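Household Automation Board > General talk > Can a machine set the table yet?

Started by pleltiven_fan 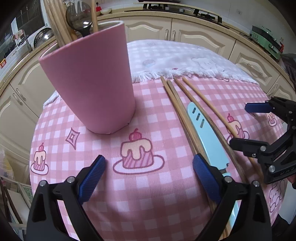
I want to ask this to people who work with real machines, and not to people who only watch the videos. My sister thinks that in two years she will buy a robot that clears the table after dinner, puts the chopsticks back in the cup and wipes everything. I said to her no, not in two years. She said I am old fashioned. We have a dinner bet on it.

My argument is chopsticks. A plate is wide and it stays where you put it. A chopstick is thin, it rolls, and when it lies flat on a cloth there is almost nothing to hold. You must come with both fingers very low, and then you pinch the cloth also. After this you must turn it upright and put it in a cup which is already full of other sticks. I do it without thinking. I am not sure a machine can do it one time from five.

What is your experience?

Posted May 18, 2023

----------

wovby_owner

I own a Wovby for the floors and I love it, but it eats one sock every week. So I would agree with you and not with your sister.

----------

Dennis Mussa

I disagree with the first post, at least partly. I work in a small shop, Vlachopoulos, where we pack kitchen tools in boxes. We have an arm with two fingers that picks wooden spoons from a tray, and it does 3,864 picks in a normal shift. Spoons are also thin. The trick is in the pads. If the pad is soft and has ridges, it can press on the table a little and still take the thing from the sides. Hard flat fingers are useless for this, there I agree.

So picking up is not the problem any more, in my opinion. The money is the problem.

----------

pleltiven_fan

Dennis, thank you, this is very interesting. But may I ask, are your spoons all lying in the same direction? And what is under them? In my sister's house there is a pink checked cloth with cakes on it, and sometimes another cloth over it with a fringe. The sticks go under the fringe. I think your tray does not have fringe.

----------

Dennis Mussa

The tray is gray plastic and the spoons come mostly in one direction, yes. You have a point. When somebody pours them in badly we get a stop and a person has to go and fix it. On a bad day this is 12 stops.

----------

Peninah Lema

I have taught this kind of task for more than 250 hours, so let me add some things from the other side.

Long thin items on fabric are hard, but they are not the hardest. What goes wrong most often for me is this:

The cloth moves together with the item. With one arm you cannot hold the cloth down at the same time. With two arms you can, but then the arms must agree on who does what, and they are slow.

Two sticks close together. The fingers close on both, and one falls halfway to the cup.

The cup. A tall cup with a ladle and many sticks in it has very little free opening. The new stick touches the others, stops, and the arm continues to push. We have turned over the cup many times like this.

Printed cloth is less of a problem than I expected. I was afraid that drawings with dark lines would be taken for objects. It happened at the beginning, when we had few examples. After 2,000 examples with different cloths I almost did not see it any more.

To the question about two years: for one kitchen, with one person who prepares it, I say maybe. For any kitchen, no.

----------

badside_mike

Why does everybody want a robot that copies a human hand? Buy a dishwasher with a good cutlery basket. Problem solved since a long time.

----------

Peninah Lema

A dishwasher does not bring the things from the table. It is exactly the part in the middle that people want to give away.

----------

badside_mike

My children bring the things from the table. They work for ice cream.

----------

wovby_owner

And what about knives? I would be nervous to have a machine with a knife in its fingers while my kids run in the kitchen. Even a plastic one.

----------

Peninah Lema

A knife with a broad blade is easier to hold than a chopstick, so for the grip it is a good beginner item. For safety I agree with you. Our rule is that the arm moves at half speed when it holds any knife, and no person stands inside the tape on the floor. In a home there is no tape, so I do not have a nice answer for you.

----------

Dennis Mussa

I still think you are all a little too negative. Five years ago our arm could not take a spoon at all.

----------

pleltiven_fan

I showed the thread to my sister. She says Dennis is the only one here with a good attitude. She also changed the bet, now it is three years and the robot is allowed to leave the ladle. I accepted. If somebody has tried chopsticks on a cloth with fringe, please write, I would still like to know how many times it works.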